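How a Pair of Hand-Held Grippers Gets Looked After

By the Mutano Young Makers desk
May
Last updated: May

A robot hand does not have to be on a robot. At the Mutano workshop in Gustunport, people teach a machine named Mira by holding two grippers themselves, one in each hand. They pick up everyday things, move them and put them down. Mira's computer later learns from the way the grippers moved.

For this to work, the grippers have to be in good shape. A finger that wobbles even a little will teach Mira a wobbly way to grab.

Each gripper has two fingers that open and close, a bit like kitchen tongs. A cable runs out of the back. It carries signals to the computer, which needs to know how wide the fingers are open at every moment.

Before the first job of the morning, the workers go over both grippers. They wipe the finger tips with a dry cloth, because dust makes them slippery. Next they open and close the fingers slowly and watch a number on the computer screen. The number should go up and down smoothly. If it jumps, they check the cable first. Cables get bent and pulled all day, so they wear out before most other parts do.

Then comes a practice grab with an ordinary object.

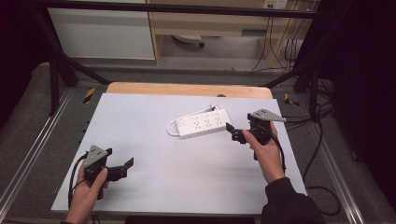 Two grippers, one in each hand, with a power strip on the white board between them.

A power strip is a good thing to practice on. It is long and flat, and it has a cord that can swing about when the strip is lifted. If one gripper is weaker than the other, that end of the strip slips or droops.

When a finger feels loose, the worker unplugs the gripper before touching any screws. The screws at Mutano come from a supplier called Koech, and each finger is held on by 3 of them. They are tightened a little at a time, going from one to the next and back again. Tightening one screw all the way first can pull the finger crooked.

After that, the computer has to be told again what "open" and "closed" mean. This is called calibration. The worker squeezes the fingers shut and presses a key, then opens them all the way and presses it again. It takes around 2 minutes.

Every repair goes in a notebook. The pair in use this spring has done 1,095 practice grabs, and the left finger pads have been changed once. The old pads were worn smooth at the tips. They are kept in a drawer so that new workers can feel the difference.

At the end of the day the grippers are unplugged and put on a shelf. The cables are coiled in wide loops, never wrapped tightly around the handles.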